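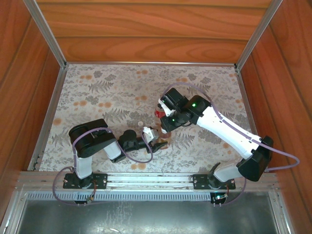

Joanne Dawber

I only went to the first class for the parking. Casado, the studio, had taken over the old carpet showroom on the Piststead road and if you signed up for a block of ten you got a permit for the yard behind it, and I was paying a fortune to leave my car near work. So I did the sums on the back of an envelope (ten classes, 244 pounds, three months of parking) and I was quids in before I'd bent a knee.

I hadn't planned on going to any of them, mind. I'd planned on parking.

But there was a woman on the desk called Vega Garrido who could see the yard from her chair, and the second morning I pulled in she opened the window and shouted, "Half past six, Joanne! Bring socks!" and what can you say to that? I said I'd got a bad hip. She said lovely, so had everyone.

The class was called Stretch and Hold, and it was held in the upstairs room with the sloping floor. You noticed the slope as soon as you lay down. All the blood went to your left ear. The regulars knew to point their heads at the radiator and the rest of us found out the hard way, and by the time we were on our sides I'd slid a good six inches towards a very tall woman called Kerstin Kasten, who didn't open her eyes but put a hand flat on my shoulder and moved me back, like you would with a drawer.

Our teacher was Baltasar Nieto. He was sixty-odd and built like a coat stand, and he had this way of giving instructions as if he was reading out somebody's will. "And now the left leg," he'd say, very grave. "And now, I am afraid, the right." He never raised his voice. He never told us we were doing well either, and after ten years of my sister's gym videos, with all that whooping, I can't tell you how restful I found it.

The main thing we did was the wall. You sat with your back against it and your thighs out in front as though there was a chair, and there wasn't a chair, and you stayed there. That was the whole exercise. Baltasar would stand in the middle of the room with his hands behind him and look out over our heads at the bus depot.

First go, I lasted 40 seconds. I know because there was a clock over the door and I have never looked at a clock so hard in my life. I came down with a bump and said a word, and Kerstin, who was still up there with her eyes shut and not a wobble on her, said, "It's only sitting."

"It's not though, is it?" I said.

"No," she said. "But I tell myself it's only sitting."

I went home and couldn't get down the stairs. I had to do them backwards, holding the banister, with the cat watching. And I was furious, and I went back the next week, and I'm still not sure whether it was the permit or the drawer business. I think I wanted her not to have to move me.

So that was the autumn. I bought proper socks with the rubber dots on. I bought a tub of Flolliline, which Vega sold from the desk and which was meant to be rubbed into the backs of your knees and smelled like a church. I started doing the wall at home while the kettle boiled, and then while the kettle boiled and the toast did, and then Patrick next door (not his name, his name's Patricio Lorente, but his post always came addressed to Patrick and it had stuck) knocked to borrow the steps and found me halfway down the kitchen wall with a crumpet in my hand.

"Are you all right?" he said.

"It's only sitting," I said.

He had a think about it and then he put his bag down and had a go himself, next to the fridge. He's a plasterer, Patricio, he's got arms like legs, and he was down on the lino before I'd finished the crumpet. Well! I was unbearable. I was unbearable for days. I told everyone at work, I told the man at the fish counter.

He came along the week after, obviously. They can't leave it alone. He wore football shorts and he lay the wrong way round on the slope because I didn't tell him, and he went the colour of ham. But he kept coming, and he'd bring me a lift home's worth of moaning about his hamstrings, and I stopped needing the car on class nights at all, so there I was with a parking permit I wasn't even using for the one thing it came with.

Then, just after Christmas, Baltasar wasn't there. We'd all lain down, heads to the radiator, and Vega came up instead with her shoes on and said he was having his knee done. His own knee! He'd been standing there all those weeks with his hands behind his back and I'd thought it was dignity, and he'd been holding on to the window ledge.

She said the class would be off until February unless one of us wanted to call it out, and nobody breathed, and then Kerstin said, "Joanne will do it."

I said I would not. I said I'd been coming five minutes and I'd a bad hip.

"So has everyone," said Vega, and went back down to the desk.

I stood up in the middle of the room. It's a funny thing, standing where the teacher stands, you can see everybody's socks. Kerstin had a hole in hers. Patricio was grinning at me upside down and I'd have kicked him if I could have reached. I put my hands behind my back. There was the window ledge, just at the right height, with the paint worn off along the edge, and I took hold of it.

"And now the left leg," I said, and my voice came out like a hinge.

Eleven left legs went up. I'd never have thought it. They just went up.

"And now," I said, "I am afraid, the right."

Somebody snorted, over by the door, and then it went round the whole room, and Kerstin laughed so much she slid. She went straight down the slope on her back with both legs still in the air, all six foot of her, until she fetched up against my foot. I let go of the ledge, bent down, put my hand flat on her shoulder and moved her back.

We did the wall last. I did it with them, in the gap by the radiator where there's never room, and I didn't look at the clock, I looked at the bus depot. There's a man there who washes the buses with a brush on a pole. He did the whole side of the Piststead one before my legs went.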